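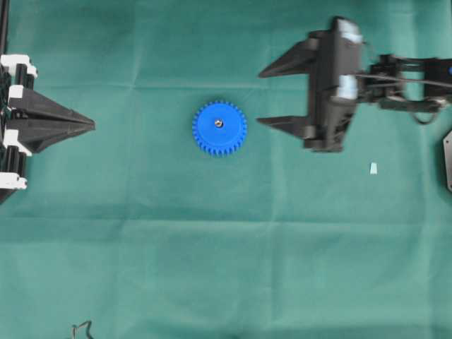
Last edited Sunday, 9:12 p.m.

Hallway green keeps going mint on me, help
Paint & Color > Interior

mossandmortar
OK so I've painted my upstairs hallway twice now and I hate it twice. The color is called Prustonska (Draso makes it, it's in their Old Rooms card) and on the chip it's this gorgeous dusty gray green, like the outside of an old enamel pot. On my wall at 8 a.m. it's fine. By dinner, with the lights on, it looks like toothpaste.

The house is a 1588 square foot ranch with a finished upstairs somebody added later, and the hallway has one tiny window at the far end. Everything else is white trim and oak floor. I've spent $135 on paint so far and my husband has stopped asking what I'm doing up there with the roller.

Do I go darker? Grayer? Give up and do white like my sister told me to in the first place??

plumbbob_ray
What bulbs do you have in there? That's the whole question. If they're the daylight kind, everything green goes minty.

mossandmortar
They're whatever came in the fixture. I just went up and looked, and the box in the closet says daylight. Ugh.

plumbbob_ray
There you go. Swap them for soft white before you buy another gallon. Cheapest repaint you'll ever do.

tansy_kitchen
I half agree with Ray. Bulbs matter a ton, but I had Prustonska in a dining room with warm bulbs and it went mint there too, especially next to bright white trim. My trim was that blue-ish white and it dragged the wall right along with it. I repainted the trim a creamier white and the walls calmed down so much that my neighbor thought I'd redone the whole room!

The other thing is the sheen. What finish did you get?

mossandmortar
Satin, because the guy at Hutchins said kids' hands. We do have kids' hands.

tansy_kitchen
Satin in a narrow hallway is rough. It bounces light off the opposite wall, so you're basically seeing green lit by green. I'd go matte. The scrubbable mattes are pretty good now and mine has survived spaghetti.

plumbbob_ray
I'm going to push back on matte. I've painted a lot of hallways for a living and the scrubbable mattes get shiny spots wherever you scrub. Right at kid height too. Eggshell.

tansy_kitchen
Mine doesn't have shiny spots.

plumbbob_ray
How old are the kids

tansy_kitchen
Fourteen and seventeen, so fine, point taken. But there was spaghetti.

ShoshanaF
Hi, longtime lurker here. I had this exact fight with myself back in March over a bathroom. What ended up working for me was painting big sample boards, poster board size, and moving them around for a few days. I'd been painting little squares straight on the wall over the old yellow, and every green looked wrong because of all the yellow around it. Leave a white border on the board if your trim is white!

I taped mine up at the dark end, then by the window, then flat on the floor against the baseboard (skipped the ceiling, wish I hadn't). The one I picked was the one I'd thought was boring on the chip. It's so pretty on the wall. Boring chips make good walls, or they did in my house anyway.
Shoshana Ferreira, Furkmont

mossandmortar
Another Furkmont person! Do you go to the Hutchins on the hill or the one by the rail crossing? The mixing machine at the crossing one gave me two cans that did not match, and I'm still a little mad.

ShoshanaF
The hill one, always. And box your cans, meaning pour them together in a big bucket before you start. I learned that after a very stripy bedroom.

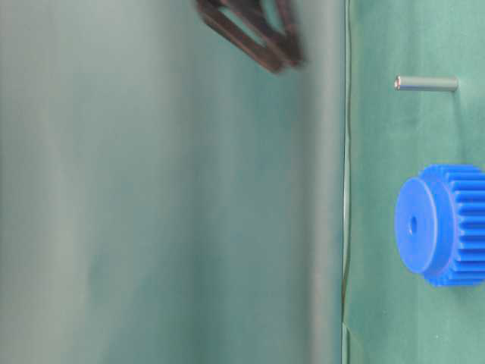
How long should I let a sample board dry before I judge the color?

Give it a full day, with two coats on it. Most paint dries darker than it looks going on, and one thin coat lets the white of the board show through and makes any green look paler.

oldhousejudith
I'd like to speak up for going darker. Everybody is scared of dark in a hallway with one window and I don't get it. A little bitty window isn't going to make that space bright whatever you do, so let it be cozy. Mine is a deep olive and the oak floor looks like a million bucks against it.

plumbbob_ray
Until you have to touch it up. Dark walls show every patch.

oldhousejudith
So hang pictures over them, Ray.

gablewren
Has anyone had the store cut it? As in, same color at half strength? My sister-in-law swears by that for hallways.

tansy_kitchen
Half strength of a color that's already going mint is going to be mintier. You'd want to add gray, or a touch of the red or umber tint to knock it back. A decent counter person can do that, but you'll never get the same can again, so buy enough to finish.

mossandmortar
Update! Bulbs swapped last night. It's better. It isn't fixed, but it's a lot better, and at dinner time it's now more of a pistachio than a toothpaste. I made boards like Shoshana said and I've got Prustonska, the next one down the same strip, and an olive for Judith's sake leaning along the baseboard. My youngest has already put a footprint on the olive.

I'm leaning toward the next one down, in eggshell. Sorry, tansy.

tansy_kitchen
I'll recover. Eggshell is a fair compromise. Look at your trim though!!

mossandmortar
I looked at the trim. It's blue-ish. I'm pretending I didn't look.

Comments

Rosalind Castellanos: Thank you for the bit about blue white trim. I've been blaming my wall color for over a year. Going to try a cream on one door and see.

dpk: Ray is right about the shiny spots.

hallwayperson: Which strip is the next one down on? My Draso card doesn't have Prustonska on it at all, maybe they changed the lineup?

Marnie: I did the deep olive in a stairwell and my mother won't come up the stairs without commenting on it. Love it though.

Contact the moderators | Copyright Porch & Plaster Forums, posts belong to their authors | Back to top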